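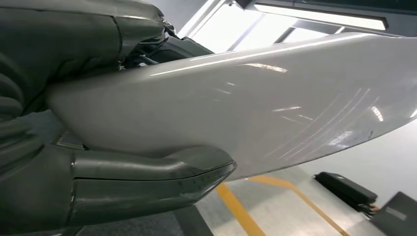 Why does the holding tank controller report low dissolved oxygen when the handheld meter reads normal?
The controller is averaging in a probe channel that has no probe attached. On Bilach units with firmware 131, an unassigned channel is stored as zero and included in the tank average.

Ticket summary
Site: Zalcombe, live shellfish receiving hall
Product: Bilach tank controller, Nurulgate logging gateway
Opened: 2018-07-01
Priority: High (live stock in tank)
Status: Resolved, firmware fix pending

Reported problem
Low oxygen alarm on tank 2 shortly after a delivery of spiny lobster. The backup aerator started and would not shut off. Handheld meter at the inlet and at the drain gave normal values. Tank volume is 3,600 gallons. Lobsters active, no losses reported.

Log
Entry 1. Site asked to leave the backup aerator running and hold feeding. Alarm muted at the panel, not disabled.
Entry 2. Probe A cleaned and recalibrated in air. Panel value unchanged.
Entry 3. Probe cable swapped with the one from tank 1. Tank 1 stayed normal, tank 2 stayed low. Cable and probe ruled out.
Entry 4. Raw values pulled from the Nurulgate gateway, last 1,000 records. Channel A normal throughout. Channel B reads zero in every record — there is no probe on channel B.
Entry 5. Site confirms the second probe was removed when the Schwaiger pump was installed. The channel was unassigned in the menu but left enabled. 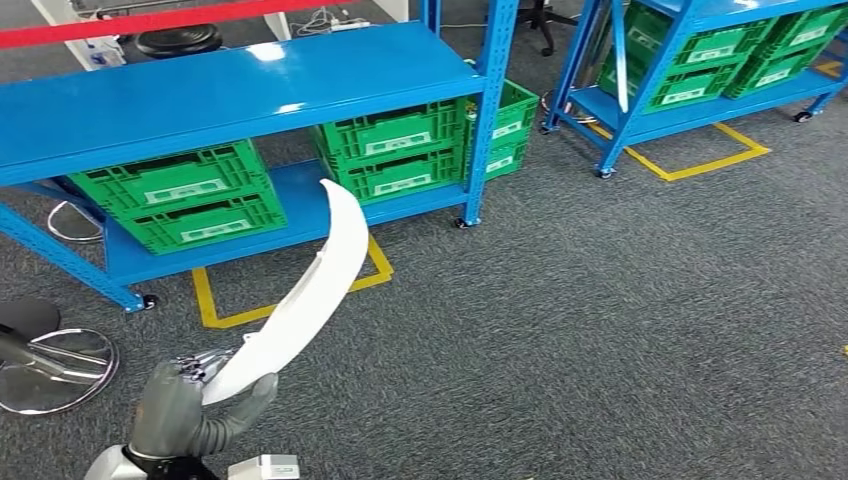 Workaround
1. Open Setup, then Channels, on the tank 2 panel.
2. Set channel B to Disabled. Unassigned is not enough.
3. Save and restart the controller. The aerator stays on during the restart.
4. Wait for 500 new records in the gateway, then compare the tank average with channel A. They should match.
5. Unmute the alarm.

Result
Average matched channel A after the restart. Aerator returned to automatic. Alarm tested by lifting the probe and setting it back.

Open items
Firmware change to skip unassigned channels is planned for August. Until then, check channel status after any probe is removed. Tank 3 has the same setup and still needs to be checked by the site.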